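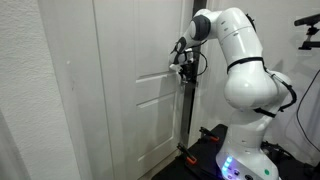

Lever handle on interior door sags and won't spring back up

Posted in Doors & Hardware by Nisbet86
Wednesday, May 27, 2026

Hi all! I have a white interior door with a lever handle, and lately the lever droops a bit after I let go. The latch still catches if I pull the door hard, but half the time it drifts open again. I already tightened the two screws I could find on the inside plate – no change. Do I need a whole new handle, or can I fix the one I've got?

3 replies

Vuto
Mine did exactly this last year! Take both levers off and look at the spring behind the plate. If it's snapped, you can sometimes buy just the spring, but I gave up looking and bought a new set. Took me 21 minutes, and that includes hunting for the screwdriver. Measure from the edge of the door to the middle of the handle before you go shopping (I didn't, and had to go back).

enico_154
wd40

Destov
Before you spend money, back those two screws off a quarter turn and try the lever again. If they're too tight the plate pinches the spindle and the lever can't come back up. If it's still droopy, it's probably the spring like Vuto says. And check the latch by itself with the levers off – push it in with your thumb and it should pop right out. If it's slow, swap the latch too.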